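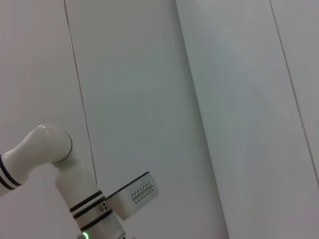 One of the arms on the Grollari study, green light on.

Search this site Enter keywords Go

5 August 2021
Posted by the Iltis study desk

Participants wanted: teaching a robot arm by hand, round two

We need people. Adults, 18 and up, no robot experience, no computer experience past the usual. Paid. Sessions at the Barrientos building, ground floor, ring the bell at the side door as the front one sticks.

What it's about. Grollari is our project on how much showing a robot arm needs before it can do a small household job by itself. The usual way is to record a lot of demonstrations and train on the whole pile. Our round one had 2,036 of them, all from lab staff. Then we tried something else: train on a small batch, let the arm have a go, and get a person to step in only at the spot where it goes wrong. Those short corrections get added and the arm is trained again. We call the method Edeo.

Result so far, short version. With 461 corrections on top of the small batch, the arm did as well on cup stacking as it did with the full pile. On folding a tea towel it did worse. We don't know why yet. Could be the task, could be that lab staff all fold the same way and all step in at the same moment. Hence this call. We want people who haven't been trained by us and who will step in too early, too late or not at all. All of that is useful data.

What you'd do
- Short walk-through of the arm and the stop button. You have to press the stop button once before we start, everyone does.
- Watch the arm try a job. Take over with the hand controller when you think it needs help. Give it back when you think it's fine.
- 4 jobs in a session: cups, tea towel, drawer, pegs into a rack. Same order for everybody.
- Fill in a form at the end. Mostly tick boxes. One open question about when you decided to step in, please write more than "when it looked wrong" if you can.

Allow two hours including breaks. You'll be seated for most of it. The arm runs at reduced speed and you stay behind the yellow line while it is moving.

Who we're after
Nearly 100 people in total, any background. Left handers especially, we are badly short. Glasses fine. Hearing aids fine. If you have limited movement in one hand still get in touch, the controller can be set up for either side. Please don't apply if you took part in round one in May, sorry, we can't mix the groups.

What we record
Hand controller movements, the arm's position and the view from its wrist camera, plus your form. Your name is kept on a seperate sheet from the data and the sheet is destroyed when the analysis is finished. No sound. You can stop at any time and still be paid for the session, and you can ask for your data to come out up to two weeks afterwards. After that it's been mixed in with the training set and we can't unpick it.

Payment
Gift card at the end of the session, or bank transfer if you'd prefer, transfer is slower. Bus fare or parking on top, bring the ticket or reciept.

Ethics approval is in place, the information sheet goes out with your booking. Read it before you come, there are a few copies at the desk if you don't get to it.

To sign up
Reply through the contact form on this site with "Grollari round two" in the subject line. Tell us your age group, which hand you write with, and mornings or afternoons. No evenings this time. We'll send a couple of times to choose from. If you don't hear back within a week check your junk folder, then try again.

Closed shoes please. Long hair tied back. No loose scarves or lanyards near the arm.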